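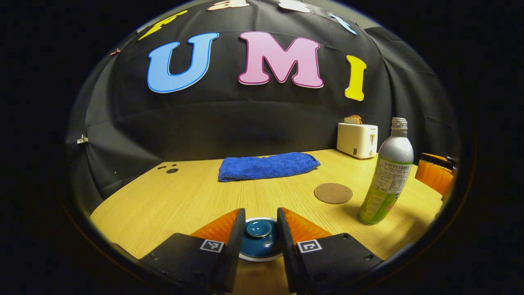
Item 6, table surface: blue bowl, folded towel, round brown coaster, bottle. Toaster at the back corner.

Shared Kitchens > Inspections > Breakfast Tables

Search this site Enter keyword Go

GILLULLEY HOUSE - BREAKFAST TABLE AND SMALL APPLIANCE CHECK
Room 112
Checked by: Séverine Jacquet
Copy to: Benoît Barbier, Florian Lefèvre
Form 1306, with comments

Marks: OK / FIX / ASK. I have used ASK a good deal. The form as written assumes that if a box can be ticked the thing is safe, and I don't share that view.

1. Table stands level, no rocking - OK
Leaned on all corners. No movement.

2. Surface sound, no lifting or splinters - OK
Pale wood-grain laminate, wipes down well.

3. Holes, chips and gaps - FIX
Two small dark holes toward the left side, one bigger than the other. Last August's sheet has these as "cosmetic." Maybe. Crumbs and milk go into a hole whether it is cosmetic or not, and I would like to know what was once screwed there. Fill both. Benoît Barbier says filler won't hold in this top. He said the same of the one in the hall and it has held fine.

4. Toaster position - ASK
Small white toaster, near the back right corner. The rule asks for clear space on all sides and does not say how much, so everyone passes. I want a figure in the rule before I tick this one.

5. Toaster cord, plug and crumb tray - FIX
Cord and plug fine. Tray had plenty in it. The cleaning log says it was emptied, initialed C.S. I asked Corentin Sabatier and he believes he did it, possibly on a different toaster. Empty it again and write down which one.

6. Cloth and paper kept away from heat - ASK
One royal-blue terry towel, folded, lying in the middle of the table. It isn't against the toaster. My trouble is that towels get picked up and put down wherever there's room, and on this table the room is often beside the toaster. A rail was promised under work order 619. I have yet to see a rail.

7. Coasters and mats - OK, with a remark
Round brown coaster, could be cork or felt, it isn't marked. Fine under a mug. The Costonum leaflet calls this type "heat safe" and gives no temperature, so I would not put a hot pan on it and neither should anyone else. It was sitting by itself with nothing on it, the way coasters usually do.

8. Bowls and crockery free of chips - OK
Blue glazed bowl with a thin white rim. Ran a finger along the rim and found nothing sharp. The glaze is very shiny, so hairline cracks are hard to pick out under the ceiling light - hold it near the window next time. I am told the Lodard set is "chip proof." We have thrown out 2 of them.

9. Drinks containers labeled and closed - ASK
Tall aluminum bottle, silver on top with a lime-green label on the lower half. The small print looks to be Chinese, probably ingredients or nutrition, and I can't read it. The form wants "contents known." Known to whom? Florian to find someone who can read the panel, or we leave the box empty. I won't tick it on the strength of a nice color.

10. Tall items standing steady - FIX
The same bottle leans a little. Stand it straight, away from the table edge, or put it in the cupboard.

11. Wall outlet tested - OK
Tested with the Qaisi plug tester. Passed. I tried a second outlet as well, as I don't fully trust the tester, and got the same result.

12. Previous actions closed - FIX
Marked closed by Benoît Langlois: holes, towel rail. Both are reopened. Please don't close a line until the work is done - "ordered" is a different word.

OVERALL: Usable. Not signed off until 3, 5 and 10 are done and someone answers 4 and 9.

Reply from B. Barbier: Will fill the holes. Still think it's a waste of filler.
Reply from S. Jacquet: Noted.

Last updated: 13th May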